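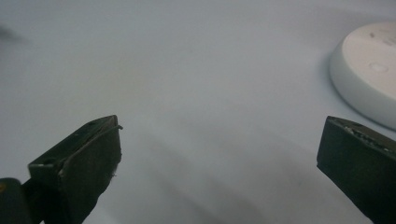

Somewhere between grey and white.

September, late, gone eleven at night

Seven tester pots on the windowsill now. I had told myself four. The man at Cuker gave me a card with 114 whites on it and a look that said he had seen marriages end over this, and I said I lived alone, and he said that was sometimes worse.

The back bedroom has been magnolia for as long as I've had the house. It was magnolia when the Prossers had it and I should think it was magnolia when the bricks were still warm. I never minded until Radwa stood in the doorway in July with her tea and said "Oh, it's quite a yellow room, isn't it," in the voice she uses for other people's babies. Since then I can see nothing else. I lie in my own bed across the landing and feel it being yellow through two doors.

So, a day of patches. Squares of card, as instructed, two coats each, moved round the walls every few hours to catch the light. By ten in the morning I had a favourite. By noon it had gone pink. By four they had all gone the same colour, the colour of old pants, and I went downstairs and ate cheese standing up.

Dilwyn came by at five to return the steam stripper (which he has had since Easter, and which he returned without its lid). He looked at my cards for a long time with his hands behind his back, like the King at a biscuit factory. Then he said they were all white. I said one of them was called Solgate and had a green base. He asked what it was the gate of. We had another cup of tea and he told me the whole business of his gutter again, the version with the solicitor in it, and I found I was agreeing with him about white.

I should write down the ceiling while I'm cross enough to remember it. There is a crack from the light fitting to the corner over the wardrobe. I filled it in spring. It has come back, slightly to the left. Cristóbal says old ceilings move and I ought to leave it alone, he has one in Trodthorpe that opens every winter and shuts every summer and he's stopped taking it personally. Yurii says it wants scrim tape and he'd do it for sixty quid and his dinner. Both of them were very sure. I have noticed that the people with views on my ceiling are never the people holding the ladder.

Went through the wardrobe to empty it before moving it. Mistake. Three hours. One wedding hat (not mine, whose?), a carrier bag of other carrier bags, Dad's driving gloves, and the box of things I was going to sort when I retired. I retired in March. Found the programme from the choir's trip to Trodthorpe, the year the coach driver took us to the wrong church and we were halfway through the Fauré before anybody from the wedding party complained. I laughed out loud, alone, on the floor, with dust on my knees, then felt a bit flat. Put the gloves back. Kept the hat in case someone comes for it.

The novel is still sitting at two thousand words, by the way. 2,000 exactly, I keep checking, as though it might have put on a bit overnight like a courgette. The plan was to have the back room as a room to write in, which is how all this started. I can't write in a yellow room, evidently. I managed perfectly well in a yellow room for years when what I was writing was letters to the water board.

Rang Chang-ho about tomorrow. He is still happy to bring the van for the wardrobe, provided it's before nine and provided I don't "help". I said I'd only steer. He said that was the part he meant. He did it for Radwa's piano and I gather there's still a mark on her door frame, though she has hung a calendar over it and we don't mention it.

Jobs for tomorrow. Sugar soap. Masking tape, the decent sort, the last lot took the varnish off with it. Find stripper lid or ring Dilwyn about stripper lid. Bread. Library book, the Kobzar that Yurii made me borrow, is overdue by a fortnight, and I have read nine pages of it and liked eight. Ask Mrs Prosser's daughter about the hat, supposing I still have her number.

Just went up with the torch to look at the cards once more. Under a torch the third one is rather lovely. It's a soft, cool sort of colour, a bit like the underside of a mushroom. I stood there for ages feeling I had finally cracked it. Then I turned it over to see which it was and I'd written nothing on the back. The others are all labelled. I have been down and sniffed the pots, which tells you nothing and gives you a headache.

Might be the Solgate. If it's the Solgate I shan't tell Dilwyn.

Rain starting. Washing's out.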